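December 2021 – open day, notes for the group book

Visitors from Allatau came through in 6 small parties, 10 minutes each at the kitchen bench and the rest of their slot with Wanpen at the sorting table. Nabila did the talking, Hafiz held the gripper, I kept the log and minded the power leads.

Bench was the round table with the wok, the induction cooktop, the utensil holder and the divided tray of grains. Dried soybeans in the wok as the load. They roll when the wok tips, so people can see straight away if a lift is uneven. Cooktop off throughout.

Order of the demo: grip the handle, lift, set down on the ring, release, back to the left side of the table. Hafiz did it by hand with the gripper first, then let anyone who wanted to have a go. Most visitors closed the fingers too near the end of the handle and the wok swung. After the second party Nabila started telling them to take hold nearer the rim – much better after that.

Questions worth keeping:
How much does the grip wear? Told them we swap pads after 90 sessions or when the ridges look flat.
Does the learner need the markers? Samran answered this one at length. We should have a short version ready for July.
Could it do a full wok? Not tried. I said so.

Lost 30 minutes after lunch to a recorder that would not start. Fongchan changed the card and it ran. Cause still unknown, card is in the top drawer with tape on it.

To do: sweep up beans under the bench, send Allatau the slides, ask Wanpen for her visitor list.

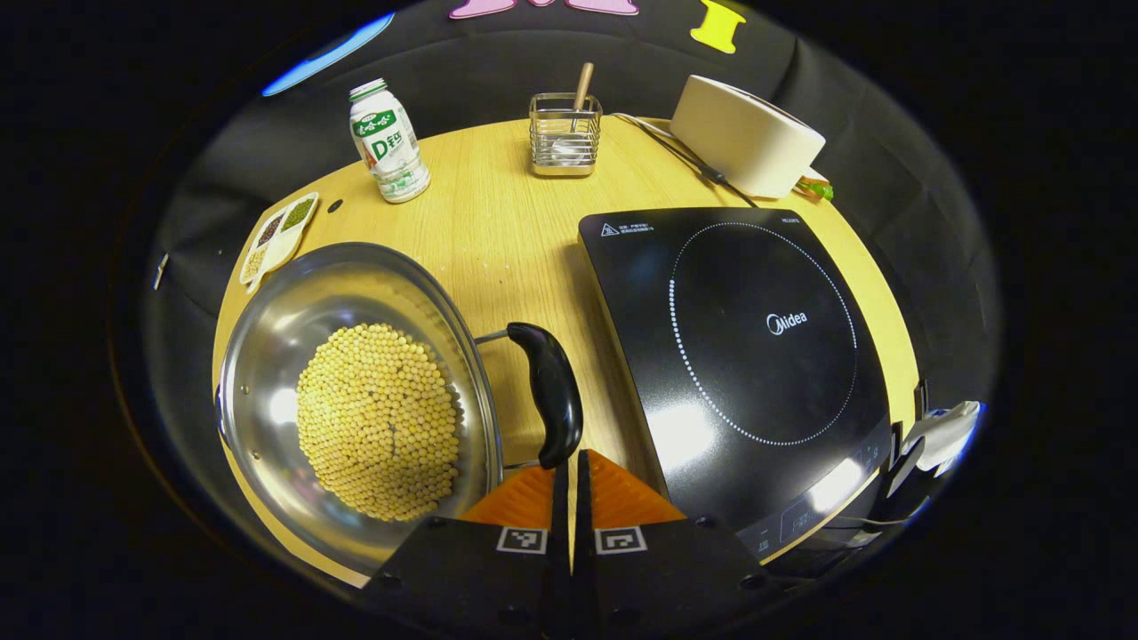
Kitchen bench, gripper coming in to the wok handle.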